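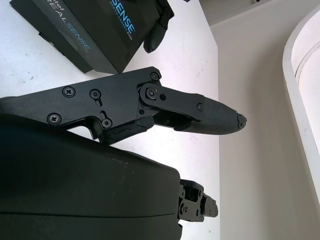 An adjustment slot is a long hole in a plate, bracket or rail, which lets a screw be fixed in more than one position. The screw can be loosened, the part moved a short way along the slot, and the screw tightened again. Slots are found in door hardware, shelving, sewing machines and many kinds of workshop equipment. They are often combined with ordinary round holes. On a black metal plate with Phillips-head screws, for instance, one screw may be placed inside a short vertical slot, while its neighbor is not in a slot at all. The length of the slot decides how far the part can travel.

Shape and size

The most common form has two straight sides and two half-round ends. The width is a little larger than the screw, so that the thread does not touch the sides. Open slots, which reach the edge of the plate, make it possible to remove a part without taking the screw out completely. Curved slots are used when a part must turn, for example on the fence of a saw.

A washer is usually laid under the head of the screw. Without it, the head presses only on the two long sides of the slot and can leave marks in soft metal.

Use in shelving

The hardware maker Løken, in the town of Gerthorpe, sold a wall bracket with 27 slots under the name Stostico. The first batch was 500 brackets. Its designer, Elsa Magnusson, chose a slot of 3 cm, and shop fitters complained that heavy shelves moved down when the screws were not tight enough. A later bracket, the Lenmont, had shorter slots and one round hole, which was drilled after the shelf was level.

Disadvantages

A joint with a slot holds mainly by friction. Vibration can loosen it, and the part may then slide. For this reason, some builders add a pin when the final position is known.

See also: Washer, Shim, Keyhole slot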